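Notebook, finishing bench
January

Carried on with the oil trial for the Zirnmont kitchen job. Shed was 31 degrees by lunch with the roller door up, so everything is going off faster than the tin says. Started the second coat at 7.15 am and had it buffed before smoko.

Boards so far:

Offcut A, Gerlach hard oil, batch 2416. Sanded to 240. Two thin coats. Colour is good, a bit warm. Grain still stands up if you wipe it with a damp rag, so it needs a third coat or a better water-pop before the first.

Offcut B, same oil, same batch, sanded to 400. Took up noticeably less. Looks flatter and greyer than A beside it. Tyson likes it. I don't, the sanding closed it up too much and the coat sits on top.

Offcut C, Ovent wax oil, batch 1042. Sanded to 240. Sticky at the ends where I put it on too heavy. Scraped back with a card and redid that part. Leave it overnight before anyone judges it.

Lemon and vinegar rings put on A and B at 9.40, glass upside down over each so they stay wet. Took the glasses off at 1.40. A has a pale mark you can find with your fingernail. B has a clear ring. C not tested yet.

Yamila came through after lunch and asked about floor and benchtop in the same finish. I said same colour, yes, same product, no. The floor oil has a harder wax in it and it drags on a benchtop. She is going to put that to the client in writing before we order.

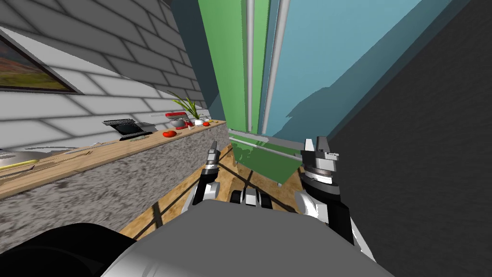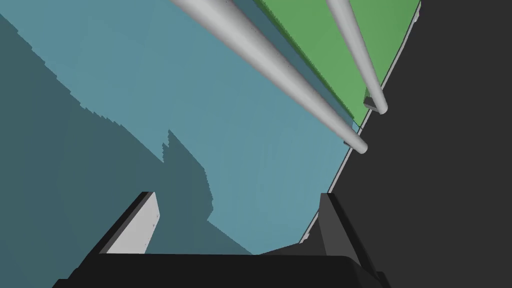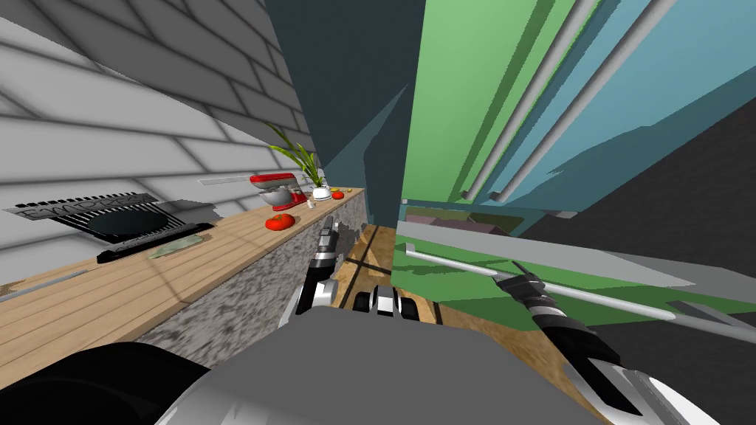

Renders. Timber floor in the first, plank benchtop with the red mixer in the third.

Colour matching off a screen is a waste of time. Had the argument with Arne again, he wants to send a tint code and I want to send a board. We are sending a board. Cut it 300 long, oil one half with A's schedule and leave the other half raw, and write the sanding grit on the back in pencil so there's no guessing later.

Undersides: Knut reminded me the last lot cupped when only the top was sealed. One full coat underneath and both end grains before they leave the shed, no exceptions for the short bits beside the stove. End grain gets flooded, left ten minutes, flooded again.

Rags. Found two balled up in the bin under the bench. They go flat on the fence outside or in the water bucket. Have told Tyson and am writing it here as well.

Orbital sander is leaving swirls at 180. Changed the pad, still there, so it's probably the Cedeso discs. Old box did not do it. Benedito to ring the supplier.

To do:
Third coat on A, early, before the heat.
Vinegar test on C.
Cut sample board.
More 240 discs, not Cedeso.
Check how much is left in the 2416 tin before promising anyone a date.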